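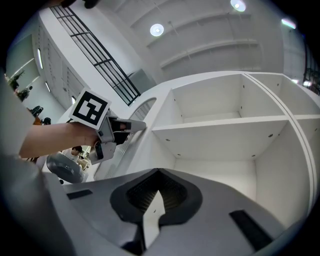

Shelf sag over a long span: how much is too much?

Posts: 7

vdeak
July 2018
Fitting out an alcove with open shelving. Clear span is 1000 mm, depth 300 mm, board is 18 mm melamine-faced chipboard from Jutex. Load is mostly books and box files. The Jutex sheet gives a limit for a 600 mm span and says nothing beyond that. I would like to avoid a centre bracket. Does anyone have measured figures for this board at full span?
Vilmos Deák

plumbline
18 mm chipboard at a metre with books on it will sag. It may look fine for the first month. Chipboard creeps under constant load, so the deflection you measure on the first day can easily double over a year or two. Put a bracket in the middle or use thicker board.

A_Khalaf
Agree on creep. Stiffness goes with the cube of thickness, so 25 mm board is a bit over two and a half times as stiff as 18 mm for the same material. Span matters just as much: going from 600 to 1000 multiplies deflection by more than four if the load is simply placed at the centre, and by more than seven for an evenly spread load of the same weight per metre. Books are the second case.

Old Rebate
All correct and all more trouble than it needs. Glue and screw a hardwood lipping to the front edge, 40 mm deep, and a batten along the wall at the back. I have done this with 18 mm board in three alcoves and have no complaints.

A_Khalaf
The lipping works, but the screws do very little. It is the glue line that makes the board and lipping act together. Most glues do not hold well on a melamine edge, so the edging strip has to come off first and the lipping goes on to bare chipboard.

Old Rebate
Mine are screwed through the lipping at 150 mm centres over the edging strip and have been up for nine years. I will take the shelves over the sums.

plumbline
What is on them?

Old Rebate
Paperbacks, one deep.

plumbline
Box files full of paper are a good deal heavier than that.

vdeak
Thanks. The back batten is easy, as the wall is solid brick. Two further questions. First, would a steel angle under the front edge be stiffer than the lipping for the same depth? Second, Cleteo sell a shelf pin rated at 10 kg each. With four pins per shelf, is the total simply the sum?

A_Khalaf
Steel is far stiffer than hardwood at the same depth, so a 25 mm angle with a 3 mm wall would do well and be less visible. Drill slotted holes if you can, to allow for movement in the board.

On the pins, only if the load is shared evenly, and with a shelf that rocks slightly it is not. I would not rely on the full total. If you are fitting a back batten then use side battens as well and leave the pins out.

plumbline
Seconded on side battens. Bennani do a planed softwood one at 20 x 32 that is usually straight.

Old Rebate
Usually.

vdeak
Decided on 25 mm board, battens on three sides and a steel angle at the front, set back 15 mm. The bottom shelf is at 720 mm from the floor to clear the radiator pipe. I will measure the sag at the centre with a straight edge when it is loaded, and again in February.

A_Khalaf
Take the first reading before you load it. New board is not always flat.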